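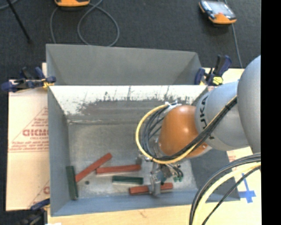 Figure 4. A KUKA arm at work inside a sheet-metal bin.

5. Who claims the allowance

The equipment allowance lets a firm write off the whole price of a machine in the year it is bought. Its supporters describe it as a gift to the small workshop. We went looking for the small workshop in the returns and found it, as a rule, leasing.

Our sample holds 352 firms in the Barcombe and Laxdal tax districts, all of which bought or leased production equipment while the allowance was in force. A firm that leases can't claim. The lessor claims, and is then supposed to pass the saving along in the form of lower rent. The word "supposed" carries a good deal of weight in the original bill, where it appears as "it is expected that."

Whether rents fell is something we can check. In Laxdal, lease rates on new equipment dropped in the first year and were back where they started by the second. In Barcombe they never moved. Lessors we wrote to in October blamed shipping, interest rates and, in one memorable letter, the general character of lessees. We have no variable for that.

5.1 Timing and the December problem

A write-off taken early is worth more than the same write-off taken late, so firms with taxable profits have good reason to buy before the books close. They do. Purchases bunch so heavily in the last weeks of the tax year that one could be forgiven for thinking machines are seasonal, like oysters. Much of the bunching is offset by a slump in the months that follow, and what the law's authors counted as new investment looks to us mostly like old investment in a hurry.

The Hoden district, which kept the older depreciation schedule, gives us a rough comparison. That schedule dates in its essentials from 1904 and spreads the cost of a machine over a fixed life, with no regard for how long the machine lasts. It has few admirers. Even so, total equipment spending in Hoden over the full period grew at nearly the same pace as in its two more generous neighbors, and without the yearly stampede.

5.2 Limits of the data

We ran the estimates through the Clokska model, which treats every firm as if it reads the tax code before breakfast. Firms that lost money are handled badly, as they have nothing to deduct against and the model has them carry losses forward with heroic patience. Dropping them makes the allowance look slightly better. We report both versions in the appendix, where they are unlikely to trouble anyone.

Shares: 5 | Comments: 4
Posted 19/03/2019 | Contact | Back to top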